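The Arm Was the Cheap Part

The budget for the picking cell at Wovstead ran to 57 lines when it was finally approved in May. The robot took up one of them. The other 56 were for everything the robot would need in order to be of any use, and that's where the money went.

First-time buyers tend to shop for a robot the way people shop for a boat. They compare reach and payload, they admire the paint, and they forget the trailer, the mooring and the insurance. Wovstead, which sorts mixed returns for small retailers, had collected quotes from Falov and Flondis before anyone asked what the arm would be holding things with. Falov's quote included a gripper. Flondis's included a flange, which is a polite word for a place to put the gripper you haven't bought yet.

Then there are fingers. Fingers wear out, and they do it on their own schedule. Farías, the integrator that got the job, told the company to order spares up front and to expect to hate at least one finger design. Wovstead budgeted for two designs and has so far disliked both.
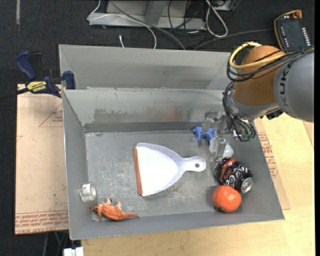
Trial picks deserve their own line, and they seldom get one. A sales demo uses nice matching boxes. Returns arrive in whatever shape the customer left them, so the trials should include round things, flat things and things that have been stepped on. Farías asked for up to 800 attempts before anyone signed for the cell. The finance side of the house thought this was a lot of lifting for a machine that wasn't yet on the books.

Cables, mounts and clamps come next. Wovstead filed them under "miscellaneous," a heading that started the year modest and is now the third largest in the plan. A sensible buyer gives them a heading each and pads it.

Training comes last on most spreadsheets and gets cut first. Wovstead cut it, restored it, and ended up paying for two days, the second of them a Thursday when half the shift was out at inventory. They're pricing a third.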